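Court Access Project: Progress Report to the Illari Fund
Thursday, June 15, 2023

Period covered
This report covers work from the start of the grant through the end of May. The project helps tenants in Risholm who have an eviction hearing and no lawyer. Spending is in line with the budget.

Hearings attended
Project staff sat with tenants at 24 hearings in Risholm Housing Court. In 15 of them the judge granted more time to pay or to move. The rest ended in a judgment for the landlord, a dismissal or a new date.

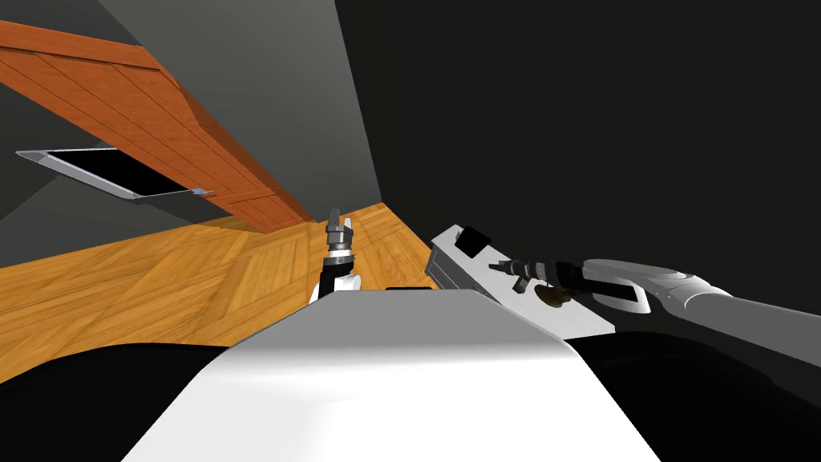 Most tenants reached us less than a week before their hearing. That leaves little time to collect rent receipts and repair requests, and the court rarely accepts papers handed over on the day. We have asked the clerk's office to put our phone number on the summons. The office has agreed in principle but has not set a date.

Staffing
The project now has three part-time advocates. Two of them finished the court's training in May and can sit at the tenant's table. The third is still waiting for a place.

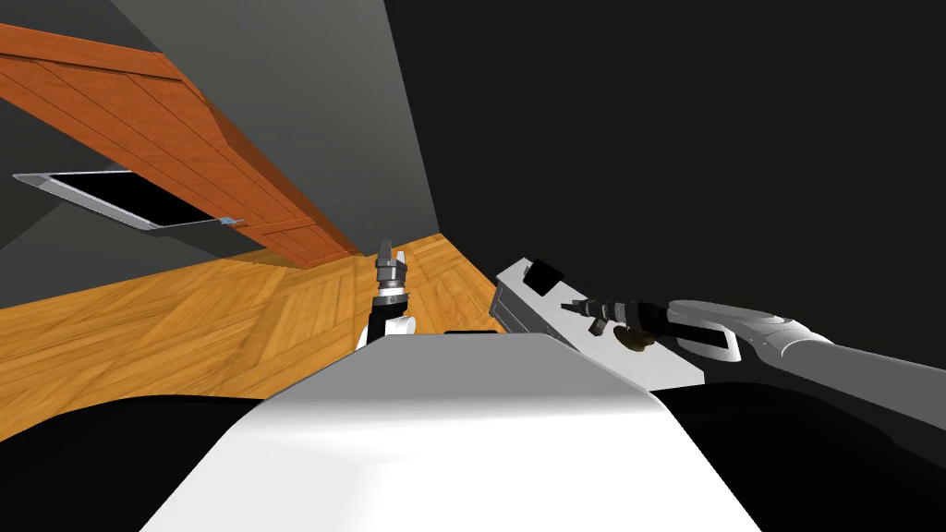
Drerkance office
The Drerkance office opened later than planned — the lease took longer to sign than we expected. It is open two afternoons a week. Drerkance cases are still heard in Risholm, and the bus ride is a problem for people who work mornings. We have raised remote hearings with the court administrator. 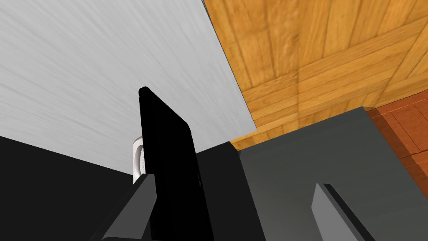 Seneviratne replied that remote hearings could be tried for first appearances only, and that contested cases would stay in the courtroom until the judges had reviewed the rule. A written proposal is due from us next month.

Appeals
Two tenants filed appeals. One was withdrawn after a settlement. The other is waiting for a transcript, which the project paid for out of the filing fee line.
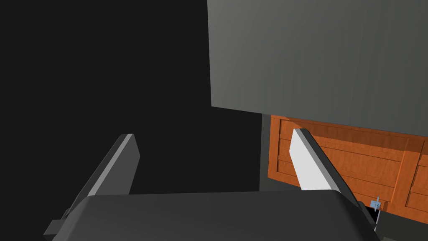
Next period
We will send the remote hearing proposal, finish the advocate training and print the answer form guide in Spanish. We ask the fund to let us move unspent rent money from the Drerkance office to transcript costs.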